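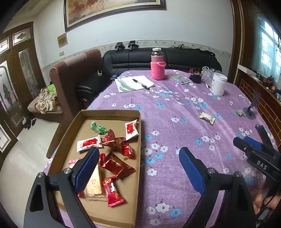 Home | Projects | Reports | People | Contact

Print this page | E-mail this page

Hand-Held Gripper Demonstrations for Sorting Small Wrapped Items
Final report, Zindoder student project

Summary

We tested whether demonstrations recorded with a hand-held gripper in private homes can train a pick-and-place policy for small packaged sweets. The policy was trained on 1,018 demonstrations and evaluated on a fixed arm in the Ilov lab. Adding home recordings to lab recordings raised the success rate on unseen tablecloths. It did not help with flat packets.

1. Data

Recording took place in 16 homes. Each operator held a two-finger gripper with blue textured pads, closed the fingers with the trigger, and moved wrapped sweets into or out of a shallow container on a table. Operators were told to leave the rest of the room as it was. Backgrounds therefore include sofas, doors, windows with curtains, and household items on the same table as the task objects. Patterned cloths were kept on purpose, including floral ones.

In total 1,659 demonstrations were recorded. We removed those in which tracking was lost, the item left the camera view before the grasp, or the trigger signal was missing. The remaining 1,018 were used for training. Of these, 621 came from homes and the rest from the lab bench.

Objects were grouped by wrapper: twisted, foil, flat packet, and clear plastic over a rigid or soft item. The groups were assigned by hand from the first image of each demonstration. Where a wrapper fit two groups, the label of the second annotator was used.

2. Method

The policy takes the wrist image and the current finger opening and outputs a short sequence of relative gripper motions. We used the Fatosance training code with its default image encoder. The only changes were a smaller batch size and a crop that keeps both finger pads visible at full opening. Three versions were trained: lab data only, home data only, and both.

3. Results

The combined version was best on every surface except the plain lab bench, where it matched the lab-only version. The lab-only version often closed early on printed cloth, with the fingers above the item. The home-only version reached the item more reliably but released it too high over the box.

Flat packets were the weakest group in all versions. The usual error was a grasp across the long side, after which the packet bent and slid off the pads. Clear plastic was second weakest.

4. Limitations

Box position varied little between homes. Most operators placed it on the near side of the table, and the policy searches there first. Lighting was not controlled or recorded. The Kwok force sensor was not fitted in time, so grip force is missing from all data.

5. Further work

Repeat the flat packet trials with force data, and record a second set with the container on the far side.

0 comments | 3 shares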